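2022-01-01

Slept till nine, which at my age counts as debauchery. Kitomton was already thirty degrees by the time I had the kettle on, and the street had that New Year's morning quiet, just one dog and somebody's forgotten sprinkler.

I have made one resolution and it is the same as last year's – finish the family cookbook. The trouble with the family cookbook is that my family couldn't cook. We were enthusiastic. My grandmother left 190 recipe cards in a biscuit tin, and almost all of them begin with a tin of something. There is a curried pineapple I'm frankly frightened of. Copied out two today and felt virtuous enough to stop for lunch.
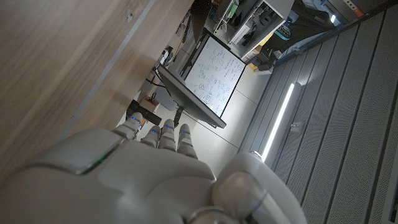 Four fingers and a bit of blue.

Lunch was leftover ham. So was dinner last night, and so, looking at the state of the fridge, is the rest of January. I bought the thing from the butcher at Stestulier in a moment of confidence, having forgotten that half the people coming had given up meat and the other half had given up coming. I've since found out that ham freezes, though not in a freezer already full of the soup I made in June and have been avoiding ever since.

Back to the cards after that. Gran's handwriting gets worse towards the end of the alphabet, as if she wanted to be done with it too. Under S there's a sponge that calls for six eggs and "a good oven", which rules me out on at least one count. Mine has two temperatures, off and regret. I tried the sponge anyway. It rose beautifully at the back and stayed home at the front, so I cut it on the slope and filled the low end with cream. Ate the evidence standing up at the sink.

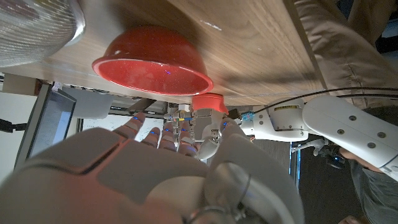
Fingers up, tabletop overhead.

Phone call from my sister around four. She wants the lamb dish from the Liao Street house in the book, the one with apricots. I said there's no card for it. She said there must be. We had that conversation several times in slightly different tones. My own view is that Mum got it off the back of a packet, and that the packet went out with the rubbish decades ago, but you can't say that to a person who has been describing it at dinner parties as our heritage. I said I'd have another look through the tin.
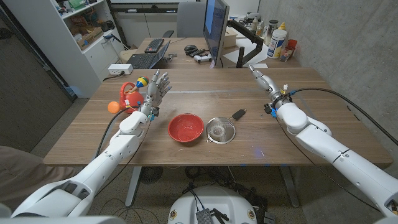 Had another look through the tin. No lamb. Did find a card headed "Good for visitors", with no ingredients and no method, only the instruction to start early. I'm putting that one in exactly as it is.

The evening was cooler, thank goodness. Sat on the back step with a Surico shandy and listened to the neighbours having the same argument about the barbecue they had last summer. He's still for gas.

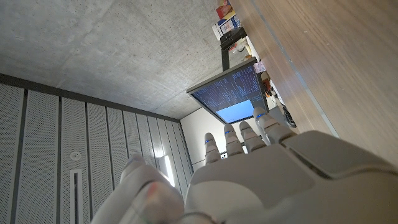

Last changed: 1 January, 9.40 pm

Added later, as I can't sleep: the apricot lamb was on the back of the curried pineapple. I'll ring her in the morning, but not early.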